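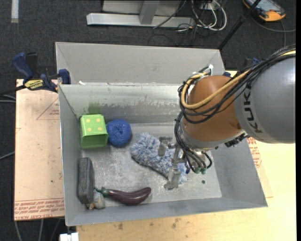 Bin view from the fixed camera, KUKA arm in from the right, gripper down at the mitt.

hiline-pick

Grasp planning + data tools for the Tonville bin. Split out of the old Culthorpe repo in March, some paths still say culthorpe, leave them for now.

What's in it
planner/ grasp proposals from one RGB frame, top 50 kept, rest dropped
control/ approach, close, lift, retreat
tools/ crop, relabel, replay

Data
1475 pick attempts. Crops are 224 square, resized before anything else runs. Mixed rigid and soft objects: shaggy mitt, yarn-like ball, toy eggplant, green box with dots etc. Labels are success / fail / unsure. Unsure is real, dont fold it into fail.

Running
Start the control node first, then the planner. Wrong order and the planner waits 30 seconds and quits with no message. Known, not fixed.
Config is pringle.yaml. Bin corners are in there, redo them if the bin or the camera gets moved.

Known problems
- Soft stuff: depth edges are mush, proposals pile up on the middle of the object
- Cables on the wrist get segmented as an object sometimes. Arm mask helps, on by default
- Scratches on the bin floor give false edges, raise edge_min
- Anything tight to a wall gets skipped by the collison check
- replay ignores the retreat step

Todo: wall grasps, proper error on planner timeout, tests for tools/

Questions or bad labels: Jytte Eskildsen. Send the attempt number.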